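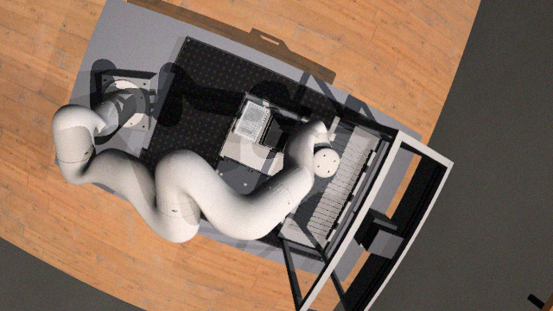
The automation lead at Notcombe has a short rulebook for lab robot arms. It runs to four pages, and she wrote most of it after a bad September.

"We had a good arm and no rules," she says. "People changed a position, ran it at full speed and hoped."

Her first rule is that any new or edited move gets run in simulation before it goes to hardware. Her second is that the first hardware run is done slowly, with a person at the stop button — even when the edit is one line.

Derberg, the sister site, had its own habits. "They didn't log changes. We found 433 saved positions and no record of who had set them."

The two sites now share one log. An entry names the position, the reason for the change and the person who checked it. 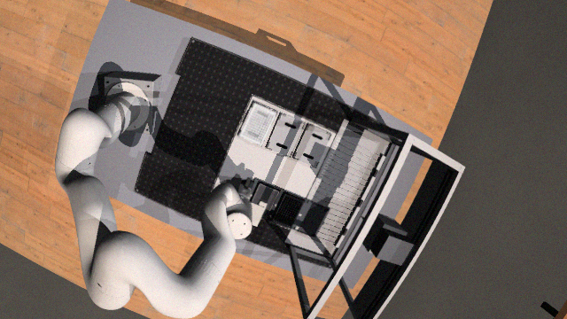 Who is allowed to change a saved position?

Anyone who has done the training can propose a change, but a second trained person has to sign it off before it is used.

She is strict about labels too. Storage positions have to carry the same numbers in the software as on the rack. "If the screen says 12 and the rack says 11, you stop and fix it. You don't make a note for later."

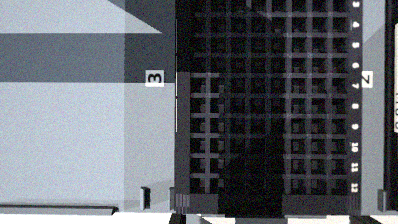
Numbers run down the side of the storage rack in the simulated cell.

Holanda, the next site to join, will run up to 1,000 test moves before its arm handles real samples. She expects complaints about the time. "It's 40 minutes of setup and then you leave it running," she says. "I can live with the complaints."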